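16 April 2018
Vorkum hand-held gripper kit, loaner unit, entry 3

Kit is on evaluation from Amell. Fitted the stock flat fingers this morning, torque per the sheet. Left bracket needed reseating once; no play after that.

Logged 110 folding demos on garments before lunch. File export to the Osudham format works but drops the last 4 samples of each take. Reported to Amell, ticket 588. Prasert Wattanapong has a script that pads the end, fine for now, not fine if we buy.

Grip opening at full travel clears a folded bundle with room to spare. Elastic waistbands are still the weak point: fingertip pads catch in the gathers on release. Zalewska pads quoted separately, softer face, would need their own mounting holes checked.

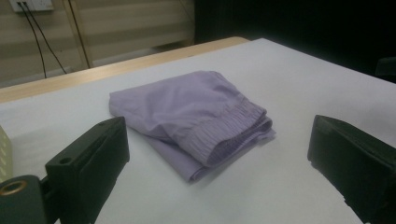
Folded lavender item on the white top, fingers open. Waistband on the right side of the bundle.

To do: repeat with the waistband turned under. Ask Amell whether the pads void the loan terms. Trigger spring feels stiff late in a session, compare with unit 2 if they send it.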